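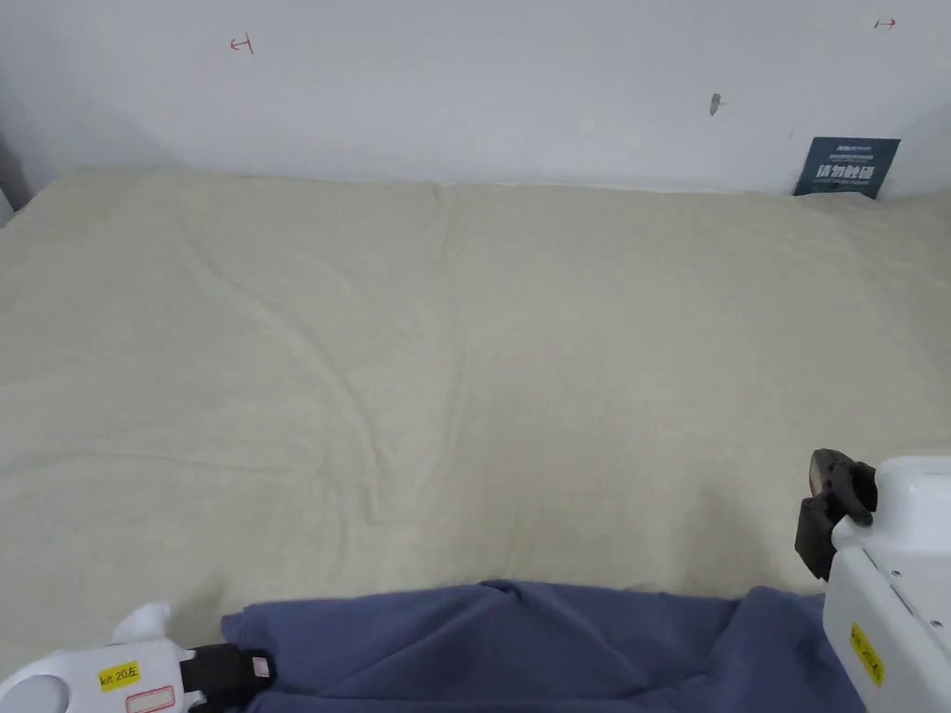
Slide 1. Dark blue-gray cloth on a cream fabric surface.

Good afternoon, and thank you for coming after lunch. Thank you also to Lilian Mabula for the invitation. My title is "Washing Less, Keeping Longer". I will speak for 30 minutes and then we have time for questions.

(Wait for the door to close. Speak slowly.)

I want to begin with a small question. Who in this room has washed a piece of clothing this week that was not dirty? Please raise your hand. My own hand is up also. We wear a shirt for one evening, we do not want to put it back in the closet, and so it goes into the machine.

Slide 2. The old laundry book

My interest in this subject started with a household book from 1865. It belonged to a boarding house in Clatitz, and the housekeeper wrote in it what was sent to be washed and what was only brushed and aired. Sheets and undershirts were washed often. Coats were almost never washed. A wool jacket appears in the list as "aired" again and again, over two winters, and one time as "collar cleaned".

I do not want to say that life was better. Washing day was very hard work, mostly done by women, and I would not change places with them. But the book shows a habit of looking at each garment and deciding what it needs.

(If the group is small, pass around the photocopy. Ask for it back!)

Slide 3. What a wash does to cloth

When cloth turns in water, the fibers rub against each other and against the drum. Small pieces break off. Part of them you find later in the lint filter of the dryer. The color goes down, the elastic becomes tired, and the edges of the collar and cuffs get thin first.

Dark cotton shows this early. You see pale lines at the seams, where the cloth is folded and stands a little higher. Turning the garment inside out helps. So does closing the zippers, and so does a shorter program.

Slide 4. The Gallardo Street group

Last year, starting in October, we asked 14 households on Gallardo Street to keep a diary. Each time they used the machine, they wrote what was inside and why. Leandro Quiroga collected the pages and typed them, 600 entries in total, and I am grateful for his patience with the handwriting.

The reasons were interesting to me. Stains and sweat were there, of course. But many entries said "was on the chair". A garment that lies on a chair for two days becomes laundry, also when it is clean. One father wrote "to fill the machine".

(Pause here. People usually laugh at the chair.)

Slide 5. A place for the half-worn

So our first advice is about furniture. Give the half-worn clothes their own place: a row of hooks, a rail behind the door, a shelf with some air. Tamsin Ostrowski tried this in her family and put four hooks in the hallway, one for each person. She told me the hooks were full on the first evening, and that the argument about whose hook is whose continues until today.

Underwear, socks and sports clothes do not go there. They should be washed after wearing. Please say this clearly, there is always a question.

Slide 6. Small repairs

A loose button takes five minutes. A hole in a pocket takes maybe fifteen, and a bit more if you must look for the thread. Renato Farías will show three simple stitches in the next session, in the room across the corridor, at 3:15. Bring something of your own to practice on - he has needles, but not enough cloth for all.

Slide 7. Thanks and questions

Thanks to the families on Gallardo Street and to Lyle Ruiz-Ortega, who corrected my English on the slides. The diary form is on the table near the exit. Take one home, and write to me if a line on it is not clear.

(If there are no questions, ask the room how they wash wool.)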